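1/ I've been using the Fedix charging dock on my kitchen counter since June, long enough to say something useful about it. Thread.

2/ It's a wireless dock with three spots: phone on the stand, watch on the puck, earbuds on the flat pad. One cable to the wall. I paid full price for it.

3/ The box says 15 watts for the phone. With my phone in a thin case I get close to that at the start, then it steps down once the battery is past half. That's normal for wireless. With a thick case it never gets there.

4/ It doesn't come with a wall adapter. You get the dock and a braided cable and that's it. The manual asks for a 30-watt USB-C adapter, and if you plug in an old phone brick, the watch puck won't start at all. I spent an evening thinking I had a dead unit.

5/ The adapter I ended up with is the small Kekuvell one with the folding prongs. It gets warm, not hot. No complaints so far.

6/ Placement matters more than I expected. The stand is fine, you drop the phone on it and it finds the spot. The flat pad is fussy. My earbuds case has to sit dead center or the light blinks orange and nothing happens. 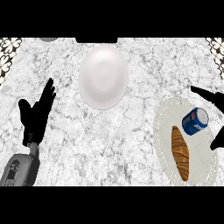

7/ Heat. On the stand my phone gets warm enough to notice when I'm on a video call and charging at the same time. When it gets too warm the phone pauses charging at 80 percent and picks up again later. If you leave it alone overnight, no issue.

8/ Noise. The first unit had a faint whine when the phone was almost full. You could only hear it in a quiet room, but I could hear it. I wrote to Fedix support, they asked for the serial number and a short recording, and they sent a replacement. It took 11 days door to door. The second one is silent.

9/ The status light is too bright. There's a way to turn it off and the manual doesn't mention it. Hold the button on the back for five seconds until the light fades. It comes back after a power cut, so you have to do it again.

10/ Battery health, since people always ask. My phone was new when I started with the dock, so it read 100 percent. It now reads 97. I can't tell you how much of that is the dock and how much is just a phone being used every day.

11/ I compared it with the Irnetach pad I had before. The Irnetach is cheaper and thinner and it charges one thing at a time. Overnight they do the same job. If you only have a phone to charge, buy the cheap pad and skip this whole thread.

12/ Things I like: one cable instead of three, the rubber foot doesn't slide, the stand works with the phone sideways, and the watch puck tilts up so you can read the time.

13/ Things I don't: the missing adapter, the fussy pad, the light, and the glossy finish on the base. It picks up every fingerprint and a dry cloth only moves them around. A matte version would be an easy fix.

14/ Travel. I took it on one trip and won't again. It doesn't fold and it's heavier than it looks. My kitchen scale says 605 grams with the cable and the adapter. I now pack the old pad and a plain cable for the watch.

15/ A reply to my first post asked about power banks. No, you can't run the dock off most of them. I tried two. One shut itself off after a minute. The other ran the phone stand but not the puck. If you need that, check that the bank can put out 30 watts from a single port.

16/ Someone else asked about the Xolalpa dock, the one with the fabric top. I haven't used it. On paper it has the same phone speed and a slower watch charger, and the adapter is in the box. If the prices are close where you live, that could decide it.

17/ Magnets: the stand holds a phone with built-in magnets well enough that you need a second hand to pull it off. With a non-magnetic case it just leans there, and it will still charge, but a bump can shift it. I lost a night of charging that way — the phone was at nine percent in the morning.

18/ Would I buy it again? At full price, probably not. On sale, yes. I'll add to this thread if the second unit starts whining too.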